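November, evening

Meter reading at six this morning: 3,763. The previous reading, taken on the first of the month, is in the other notebook and I will work out the difference when I find it. The boiler has been on the new timetable throughout, two periods a day, with the hall radiator shut.

Loft hatch first. The old foam strip had gone hard on the hinge side and came off in crumbs. Scraped the frame back, wiped it with white spirit, left it an hour, then fitted the Dotitz brush strip along all four edges. The hatch now needs a firm push to latch. A strip of tissue held at the latch side no longer moves. On the hinge side it still does, slightly. I think the frame is out of square there and the strip is not deep enough to take up the gap. May try a second run on the inner face.

Back bedroom at 7 a.m.: 14.5 degrees, relative humidity 71 per cent. Same room at 4 p.m.: 16 degrees, 64 per cent. The window had condensation along the bottom of both panes in the morning and none by noon. Trickle vent open all day. I moved the sensor off the outside wall, where it was reading low, to the shelf by the door, so today's figures should not be compared directly with last week's.

Train to Tavbridge at 10.40 for the replacement valve. The shop had the 15 mm body but only with the angled tail, and I need the straight one. Ordered it; they quote 3 days. Bought 50 pipe clips and a tub of jointing compound while I was there. Walked back to the station by the canal. Lock gates shut, water high on the upper side and running over the top.
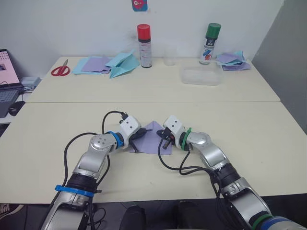 Lavender paper, two arms.

Afternoon on the loft insulation. The original layer between the joists is flattened to 60 mm at best, and there is a bare section over the landing where someone has been at the wiring. Laid one roll crossways over that part and kept it back from the eaves so the air can get through. Ran out with almost a third of the area still to do. The joists are at uneven centres, which makes cutting slow. Mask on throughout, and still coughing at teatime.

Rang Torham about the survey. They have the house down as 1,908 square feet, which includes the garage. Asked them to take it out and send the corrected sheet. The heat loss calculation is no use to me otherwise, as the radiator sizes all follow from it.

Supper was soup and the end of the loaf. Outside temperature at nine: 3 degrees, wind north-east, light. Set the back bedroom thermostat to 16 overnight with the door closed.

To do: second strip on hatch, two more rolls, find the other notebook, bleed the landing radiator, which is cold across the top again.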